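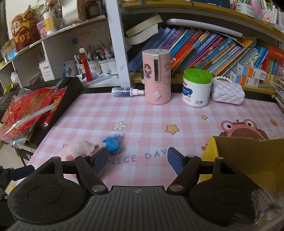
Chapter 2: Walking the Old Salt Road

June | By the Farías guidebook desk
22 shares | 2 comments

Long before anyone thought of traveling for fun, people walked from Prendstead down to the coast at Istano for a very plain reason: they wanted salt, and the coast had it. The path they wore into the hills is still there, and I hope that by the end of this chapter you will want to put on a good pair of shoes and follow a piece of it yourself.

We will take our time getting started. Travel writing often hurries you straight to the viewpoint, and the viewpoint on this road is a fine one - 948 meters up, with the sea on one side and the orchards of Prandus on the other. But a road is also a record of the people who used it, and a traveler who can read a little of that record has a much richer day out.

Look, for instance, at where the villages sit. They are spaced a loaded mule's walk apart, with a spring and a patch of shade at each one. The inn at Prandus once had stalls for 200 animals, and its courtyard is still far too big for the handful of hikers who stop in for soup (do stop in for the soup!).

In the pages that follow we will look first at how trade routes like this one took shape, then at what happened to the towns when the railroad came and the mules went home. The last section turns to visitors like you and me, and to what a season of boots does to a hillside path.

Before you read on, think of an old road near your own home. Where did it go, and what did people carry along it?

Key terms: trade route, way station, pass, heritage trail

Related chapters
Chapter 1: Why People Travel
Chapter 3: Harbor Towns and Their Visitors
Chapter 4: Reading a Trail Map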